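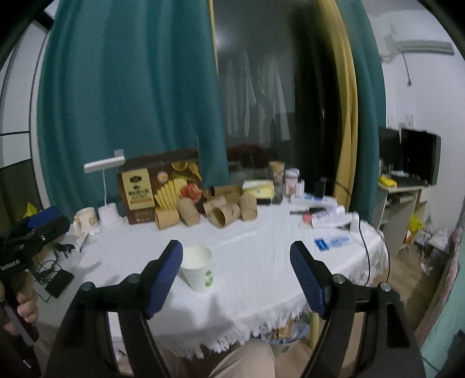

Table work, grippers in hand. Paper cup next.

I've had a few messages asking whether I still have a job, so I'll answer that first. Yes. It has a different name and different hours, and I do some of it sitting down now.

For anyone new, I work at Vestolwood in Plallow, in the packing shed. We pack hampers and mixed orders for small suppliers who don't want to do it themselves. Tea, biscuits, mugs, candles, jars of things. I started on the benches and worked my way along to the end of the line where the odd-shaped stuff goes, and I stayed there because I was good at it and you could hear the radio.

In May we got Picard. Picard is the arm on line two. It was named before we got a say. It does the flat-pack cartons and anything that comes in a regular box, and it does them well. On its best day so far the line put out 2055 orders. The same line with people on it used to do 1287 on a good day, and that was with everyone turning up and no one on light duties. I'm not going to pretend those numbers are close.

What Picard can't do much of yet is my end. Soft packets, paper cups, lids, anything that rolls. So a few of us were asked if we'd move over to table work, three mornings a week, and the rest of the time stay on the line as checkers.

Table work is what it sounds like. You have a round table with a cloth on it and a lot of ordinary things on top, a gripper in each hand, and you pick the things up and put them where they're meant to go. The recordings go off to Zenudon, who look after the software side, and some time later we hear which ones were usable. The room is down the corridor from the lunch room and has curtains and an air conditioner, so it's already better than the shed in that respect.

The first week I was terrible. You lose your fingertips, basically. A paper cup is the worst thing to begin on, because you don't feel the squeeze the way you do with your hand and you find out you've gone too far when the side folds in. I crushed a lot of cups. The cardboard cylinders are easier standing up than lying down. If they're lying down I come at them across the middle and take my time. Cloth under everything makes a difference too, as a fringe will catch on something if you drag instead of lift. I'd packed for years and never once thought about lifting before moving. You just do it.

A session is 30 minutes and then you put the grippers down, whether or not you've finished the table. That rule came from us. It was originally going to be an hour, and after two days my forearms were so sore I couldn't open a jar at home. Monique Delaunay, our shift supervisor, took it upstairs and came back with the shorter sessions and a proper break in between. She also got us chairs that go up and down. I've had supervisors who would have told us to stretch.

As for what it's done to the place, it's mixed.

There were 67 of us on the floor when Picard was switched on. Nobody has been sacked. People have left, though, and they haven't been replaced, and I think everyone can do that sum without management putting it on a slide. The casuals got hit first. Fewer shifts over winter, then the text messages stopped. A couple of them I used to drive in with. Saying there were no job losses is true if you only look at the permanent roster, and I said so at the staff meeting. I'll say it here too.

The pay for table work is the same as line pay plus a small allowance. We asked for it to be a separate classification, with its own rate, and that's still being talked about. My argument is that what goes into those recordings is everything I learned at the odd-shaped end, and it only gets recorded once. After that they have it. I don't say this bitterly. I agreed to do it and I'd agree again, but I'd like the rate settled before the machine gets good at cups.

The checking job is the part I like least. You stand where you can see the cartons come off and you pull the ones that look wrong. Most don't. It's slow on the brain in a way that packing never was, and by two in the afternoon I've drifted off and have to walk up and down. We've asked to rotate every hour and at the moment it's every two. The talking has gone as well. With six on a bench there was always someone's kid or someone's knee to discuss. Now the nearest person is on the other side of the guarding and you'd have to shout.

On the good side, my back is better. I haven't lifted a full pallet layer since autumn. Night shift has been cut back to almost nothing, which suits me, although it doesn't suit the people who relied on the loading. Two of the older hands who were thinking of finishing up have stayed because table work is easier on the knees. And I do like the table mornings more than I expected to. You get absorbed in it. You look up and the tea has gone cold.

Someone asked in the comments last time whether it feels strange to be teaching the thing that takes over your bench. A bit. Mostly I'm thinking about the cup. On the drive home I think about it more, and I wonder what they'll want us for once the soft packets are done as well. Monique says there'll be other things to put on the table. She might be right, and there's a lot of odd stuff in the world, but she doesn't decide that and she'd tell you so herself.

Anyway, the next talks about the classification are in a fortnight and I'll post what comes out of them, if we're allowed to share it. If you do similar work somewhere else and you've got a separate rate for it, please email me. I'd like to see how yours is worded.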